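How to Get a Whole Summer Out of Your Tennis Balls

112 shares | 24 comments

By Keerthana Shenoy

My husband says I'm cheap about tennis balls, and he's right, but when you play as badly and as often as I do it really adds up! I started keeping track the year our little group began meeting at the Inskip courts before work, and by August I had a garage full of half-dead balls and no idea which were which. So I worked out a system, with a lot of help from Fuseini Nyarko, who has been playing since he was a kid and has opinions about everything from grips to socks.

Start by not opening more than you need. A new pressurized can is sealed for a reason, and once you hear that lovely hiss the balls begin to lose their bounce whether you hit them or leave them in your bag. If it's just two of you rallying for an hour, one can is plenty. I used to open a second one so we wouldn't have to walk to the fence so much (I know, I know).

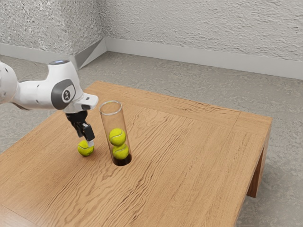 Next, get a marker and put a small dot on every ball the first day you use it. One dot for new, and then add another each time it comes home from the court. I retire mine from real games after four dots, though Fuseini gives up on his sooner and our friend Ezekiel would happily play with something the dog has had. Pick your own number and stick with it.

Keep them indoors. The trunk of a car is a terrible place for a tennis ball in summer, and an unheated shed isn't much better in winter. A closet shelf is perfect. If you buy the kind of container that can be pumped back up, follow the directions that come with it, put the balls in the same evening you play, and don't expect miracles from ones that are already flat.

To check a ball, drop it from about shoulder height onto a hard floor next to a brand new one. Let go of both together and watch how high they come back. If the old one lags way behind, it goes in the practice pile. You can also squeeze them, but my hands are tired by the end of a match and everything feels hard to me then!

I sort mine into original cans with a strip of masking tape on the side: "games," "practice," and "dog." Please do write on the tape and leave the can itself alone, or you'll be scrubbing at it next season like I was.

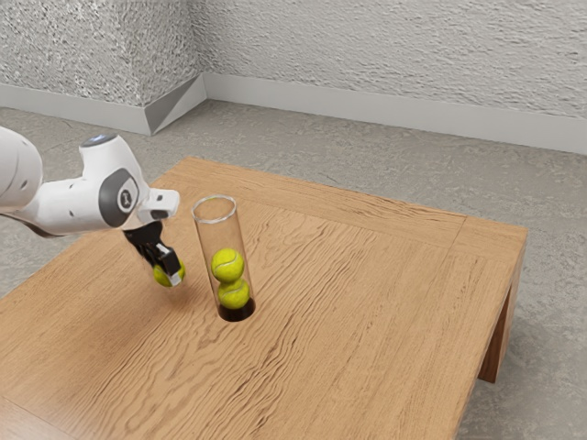

Two balls in a clear tube and a third held beside it.

When balls get muddy, let them dry all the way before brushing them with an old toothbrush. I tried the washing machine once and the felt puffed up like a baby chick. They were still fine for chair legs, and the school on our street was happy to take a bagful for the classrooms, so ask around before you throw any out.

We use cookies to remember your preferences. By continuing to browse you agree to our cookie policy.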